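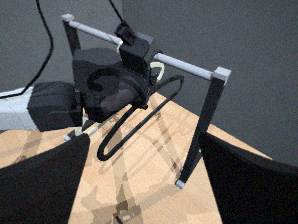 I've wanted to get inside the Zerkari joinery ever since my sister bought one of their benches, so when the open day came up I put my name down for the morning tour before I'd even checked if I had the car. My whole reason for going was colour. We're redoing the kitchen and I keep going back and forth on pale timber, and that light wooden tabletop with its warm, almost peachy tan against plain dark grey is pretty much the argument I've been having with my husband for months (he wants white walls, I want the grey!).

Parking was in the paddock behind the Stan Street servo, which was a bit boggy, so wear boots if you go next year. Huia Brunton met us at the roller door and handed out earmuffs and safety glasses. She runs the finishing room and did most of the talking, and she's a terrific talker — fast, funny, and very rude about cheap varnish.

We started in the timber store. It smells amazing in there, sort of like pencil shavings and honey. The boards are stacked with thin sticks between them so the air can get through, and each stack has its number chalked on the end. Ours was 392, and Huia let us lift a board off the top of it to feel the weight. Heavier than I expected! Marcus Doucet from our group asked if they ever get borers and got a very long answer, most of which I lost under the noise of the extractor.

Next was the machine shop, where Rawiri Prendergast ran a board through the thicknesser for us and then again a touch finer. I could have watched that all day. He passed the offcut around and it was already so smooth that a little boy next to me kept rubbing it on his cheek.

The finishing room was the bit I'd come for. Huia had oiled samples laid out along the bench, and she talked us through how the same timber shifts from blond to something more like apricot depending on what you put on it. I asked what a tabletop would set me back with the harder oil and she said $800 for a small one, legs extra. Gulp. I took two samples home anyway and they're leaning against the splashback as I type.

Morning tea was in the packing shed — scones, urn tea, and a very good lemon slice that Daiane Holanda had made. I had two pieces and I'd have gone back for more if the tour behind us hadn't come in.

They're opening up again in October, with a sharpening class in the afternoon. Bookings go through the office, and Huia said to ring instead of emailing. I've already told my sister she's driving.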